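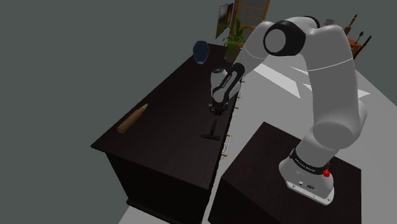

*Fig. 1. Simulated desk cell used in the exercises. The gripper is above the hammer; the bullet-shaped object and the vase are the other two task objects.*

# Unit 4: From a grasp request to a joint trajectory

Handout, 24 July 2025. Read it before the lab session and bring a printed copy or have it open on the second monitor.

## 4.1 What the unit covers

The last unit ended with object poses in the world frame. In this one we take a pose, pick a grasp, and turn it into a trajectory the arm can follow. Everything runs in the simulator. The planner is Gukau, the scene server is Elora, and you won't need to change the source of either.

The task is always worded the same way: pick up a named object from the desk and hold it clear of the surface.

## 4.2 Frames

Four frames matter:

- **world** – fixed to the floor of the room, z pointing up
- **base** – fixed to the underside of the arm where it meets the cabinet
- **tool** – fixed between the fingertips, z pointing out of the hand
- **object** – one per task object, origin at the centre of its bounding box

Elora reports object poses in world. Gukau expects goals in base. Most of the failed submissions in January came from a missing transform between the two, and the usual sign is an arm that reaches confidently for a point in mid-air. Check this first.

The arm stands on its own cabinet with a gap between it and the desk. The gap counts as free space for the planner, so a path may dip into it unless you add a keep-out box. You are asked to add one in Exercise 2.

## 4.3 Choosing a grasp

The grasp sampler returns up to 200 candidates per object. Each is a tool pose plus a finger opening. Candidates are removed in this order:

1. opening wider than the hand allows
2. fingers in collision with the object or the desk
3. no inverse kinematics solution
4. no collision-free approach along tool z

The order is set by cost. The first two tests are cheap and remove most of the list. Inverse kinematics is slower, and the approach check is slower again.

The three objects behave differently. The hammer lies on the desk with its handle tilted up, so a grasp computed for a flat handle will be off in pitch. Use the full object rotation, including the tilt. The bullet-shaped object lies diagonally and is close to symmetric about its long axis, so many candidates are the same grasp rolled by a few degrees; merge them before ranking. The vase is at the far end of the desk and stands upright. A top-down grasp on it has to deal with the flared rim, and a side grasp needs a lower wrist, which brings the forearm nearer the desk.

## 4.4 Approach and lift

A pick is split into segments:

| Segment | Planned in | Collision checking |
|---|---|---|
| Home to pre-grasp | joint space | full scene |
| Pre-grasp to grasp | straight line, tool frame | target object ignored for the fingers only |
| Close fingers | – | – |
| Lift | straight line, world z | object attached to tool |

The pre-grasp pose is 60 mm back from the grasp along tool z. Don't shorten it to get a plan through. If the straight segment fails, reject the candidate and take the next one.

Before planning the lift, attach the object to the tool in the planning scene. If you forget, Gukau still has the object lying on the desk and reports a start state in collision, with error code 2305. The message text mentions joint limits, which is misleading – the bug is known and won't be fixed this term.

The desk has a thin raised edge. In the collision model supplied with the Trovusstead scene pack the desk top is a plain box without it. For the hammer this makes no difference. For low side grasps it can, and Exercise 3 asks you to add the edge as thin boxes.

## 4.5 Exercises

**Exercise 1.** Write `to_base(pose_world)` and test it on all three objects. Hand in the printed poses.

**Exercise 2.** Add a keep-out box for the gap between cabinet and desk. Plan to the hammer with and without it, and plot the height of the elbow over time for both.

**Exercise 3.** Add the raised edge to the desk model. Report which vase candidates are lost.

**Exercise 4.** Change the filter order in 4.3 so that inverse kinematics comes first. Measure total filtering time and explain the result in a short paragraph.

Use random seed 4 throughout so the results can be compared. Upload code and plots as one archive to the Sorrentino folder on the course drive. Late work follows the normal rules.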